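1 min read

Filed under: Robots, Learning from demos

Search this blog...

Flilum has learned to sweep a bed! We trained it on 200 demos, up from 65, and I love how much steadier the two arms are as a pair – one minds the dustpan, the other the brush. 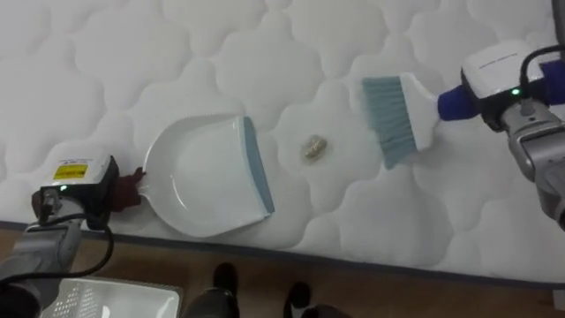
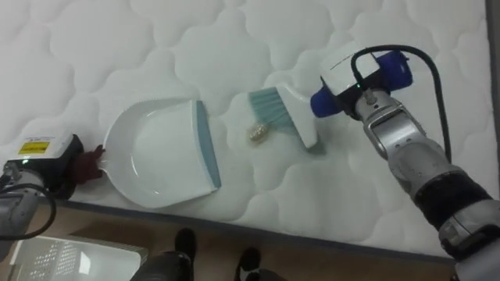 Boglárka Juhász wonders whether 500 demos would help more, or whether we should vary the bedding first. I'm for the bedding, and hope to try it by July.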